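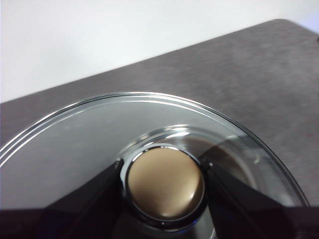
My aunt left me her recipe notebooks in January and I have been cooking my way through the stews. There are four notebooks. Three are hers and one belonged to her neighbour in Trostitz, Gaspard Deschamps, who moved away and never asked for it back. His is the best of the lot and also the hardest to read.

The first entry is headed 1972 and is for a bean stew. There are no quantities. It says beans, onion, the end of the ham, carrots if they are good, water to cover, and then "slow, until my wife is home". I never found out when his wife got home. I have settled on three hours at the lowest heat my hob will do, and the beans come out soft and mostly whole.

I had always made stew the way I was taught at school, which was to boil it hard for an hour and then thicken it with flour. It was all right. The meat was often tough and I put that down to buying cheap meat. I now think the boiling did it. I bought the same shin of beef from the same shop and kept it just below a simmer for most of an afternoon, and it fell apart under the spoon.

The notebook has strong views on lids. For the beans the lid stays on throughout. For beef it goes on for the first two hours and then sits slightly to one side, so that the liquid can reduce. For lamb he writes "lid off at the end, window open", and I have followed both parts of that. The kitchen steams up badly otherwise and the paint above the cooker is already coming away.

Onions are the part I had to slow down for. Most recipes give them five minutes. My aunt wrote twenty in the margin of nearly every page, and on one page she crossed out twenty and wrote thirty. I tried it both ways in the same week. With five minutes the stew tasted of stock with bits of onion in it. With thirty I could hardly find the onion at all, but the gravy was brown and slightly sweet and didn't need flour. I do them in dripping with a pinch of salt, on a low heat, and stir when I remember.

I have had two failures. One was a fish stew that I treated like the beef, and it turned to paste. Fish wants ten minutes at the very end, in a broth that has already been cooked. My aunt says so quite clearly on the facing page and I hadn't turned over. The other was a barley stew. I put in far too much barley, went out to the post office, and came back to something you could have cut into slices. We ate it fried the next day with an egg and it was better than it had been the night before.

The costs are worth setting down as several people have asked. The beef version comes out dearest because of the shin. The beans are very cheap, especially if you buy them dried and soak them overnight. I was using tins before and I don't think I will go back, though I keep two in the cupboard for days when I forget to soak. Keeping the hob on all afternoon does use gas, so I tend to make a large batch and freeze half. Root vegetables freeze badly in my experience, potatoes worst of all. I leave the potatoes out of anything meant for the freezer and boil some fresh when I thaw it.

Some notes for anyone trying the bean stew:

Soak the beans overnight in plenty of cold water and throw that water away. Boil them hard in fresh water for ten minutes before anything else, and longer for red kidney beans if the packet says so.

Salt goes in during the last half hour. I know people argue over this. I have only tried it his way.

The carrots go in halfway through, in thick pieces. Thin ones vanish.

If you have no ham end, a bacon rib does the job. I have also made it with no meat and a spoonful of smoked paprika, and my sister liked that one more.

It needs resting for half an hour with the heat off before you serve it.

There are 84 recipes across the four books and I have made 19 of them. I am not doing them in order. The next one is a cabbage and pork dish that takes two days, with the page so splashed that I can't make out the second ingredient. It begins with a J or possibly a T. My mother thinks juniper. I have bought a small jar and will write it up when I have tried it.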